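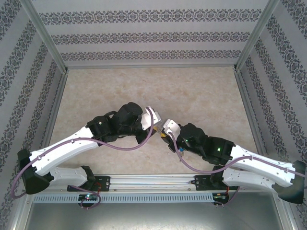 Yavuz Bozkurt fragt, wann so ein Aufbau endlich die Spülmaschine ausräumt. Er habe vor Jahren schon gelesen, das sei in 2 Jahren so weit, und räume immer noch selbst aus.

Kurze Antwort: nicht dieses Jahr. Lange Antwort als Thread, weil die Frage jedes Mal kommt und jedes Mal die falsche Größe diskutiert wird.

1/
Gemeinhin wird nach der Erfolgsquote gefragt. 95 Prozent klingen gut. Eine volle Spülmaschine hat aber vielleicht 60 Teile. Bei 95 Prozent pro Teil sind das im Mittel drei Fehlgriffe pro Ladung. Ein Fehlgriff kann heißen: Löffel liegt schief im Fach. Kann auch heißen: Glas auf Fliese.

2/
Für eine Ladung ohne Fehler in neun von zehn Fällen braucht man bei 60 Teilen rund 99,8 Prozent pro Griff. Der Weg von 95 auf 99,8 ist die eigentliche Arbeit. Der von 0 auf 95 passt inzwischen in eine Masterarbeit.

3/
Eigene Zahlen, damit es nicht bei Prosa bleibt. Aufgabe: kleines Teil von einem Greifer an den anderen übergeben, dann ablegen. 1243 Versuche seit Mai. Übergabe sauber: 91,4 Prozent. Das ist eine Bewegung, die ein Kind nebenbei macht.

4/
Fehlerbild der übrigen 107 Versuche, nach Häufigkeit:
Teil verkantet zwischen beiden Greifern
Geber öffnet, bevor Nehmer Kraft aufgebaut hat
Nehmer schließt neben dem Teil
Rest: Abbruch wegen Überlast im Handgelenk

5/
Der zweite Punkt ist der interessante. Ohne Kraftmessung in den Fingern bleibt nur der Motorstrom als Schätzwert. Bei kleinen, leichten Teilen geht der im Getriebespiel und in der Reibung unter. Man öffnet dann nach Zeit statt nach Kontakt. Wir warten 200 ms. Bei 100 ms steigt die Zahl der Stürze deutlich, oberhalb von 200 ändert sich fast nichts mehr, es dauert nur länger.

6/
Zum Thema Licht, weil Demetrio Garrido darunter gefragt hat: ja, macht etwas aus. Heller, marmorierter Boden plus kleines Teil ergibt je nach Lampenposition einen Reflex, den die Erkennung gern für eine Kante hält. Lampe versetzt, Problem kleiner. In einer Küche versetzt niemand die Sonne.

7/
Zwei Arme an einer gemeinsamen Schiene haben einen Vorteil, der selten erwähnt wird: Die Kalibrierung der beiden Basen zueinander bleibt stabil. Sobald man sie auf zwei getrennte Tische stellt, wandert der Versatz, und bei einer Übergabe mit wenig Luft zwischen den Fingerspitzen merkt man jeden Millimeter.

8/
Werkstatt ist übrigens näher dran als Haushalt. Virgate lässt in der Vormontage Clips vereinzeln und in eine Lehre setzen. Ein Teil, eine Lage, ein Raster, und am Ende prüft ein Taster. Wenn etwas klemmt, leuchtet eine Lampe und jemand geht hin. Das läuft. Es hat mit „allgemein" aber nichts zu tun.

9/
Gegenbeispiel: Brestico wollte dasselbe für gemischte Retouren. Tüten, Kartons, lose Kleinteile. Nach 5 Wochen wurde der Umfang auf Kartons reduziert. Tüten macht weiter die Frühschicht, und die ist dabei schneller als jede Anlage, die ich bisher vermessen durfte.

10/
Häufiger Einwand: „Aber im Video faltet er doch ein Handtuch." Mag sein. Drei Fragen an jedes Video:
Wiedergabegeschwindigkeit?
Wie viele Versuche wurden nicht gezeigt?
Wer hat das Handtuch vorher hingelegt, und wie?
Steht nichts davon dabei, ist es Werbung.

11/
Nachtrag zu Kabeln. Ein erheblicher Teil unserer Ausfallzeit hat mit Lernverfahren nichts zu tun. Leitung über dem Handgelenk zu kurz verlegt, Stecker lockert sich nach ein paar hundert Bewegungen, Servo meldet sich ab. Zu lang verlegt, und die Schlaufe hängt im Arbeitsraum. In Veröffentlichungen kommt das nicht vor, im Laborbuch auf jeder zweiten Seite.

12/
Was heute im Haushalt realistisch wäre, meine Einschätzung: Einzelaufgaben auf einer festen Fläche, bekannte Gegenstände, jemand in Rufweite. Besteck sortieren aus einem Korb, langsam. Socken paaren, sehr langsam. Gläser nein. Messer nein. Alles mit Kindern oder Katze im Raum: nein.

13/
Yavuz hakt nach, was das kosten würde. Die Mechanik ist der kleinere Posten. Teuer ist die Person, die danebensteht und das Teil wieder hinlegt. Bei 1243 Versuchen war ich das.

14/
Nächster Schritt: gleiche Übergabe, andere Fingerform, dünne Gummiauflage an den Spitzen. Auflagen kommen von Nugroho, Lieferung ist angekündigt. Ich messe mit derselben Wartezeit, sonst ist der Vergleich wertlos. Zahlen hänge ich hier an.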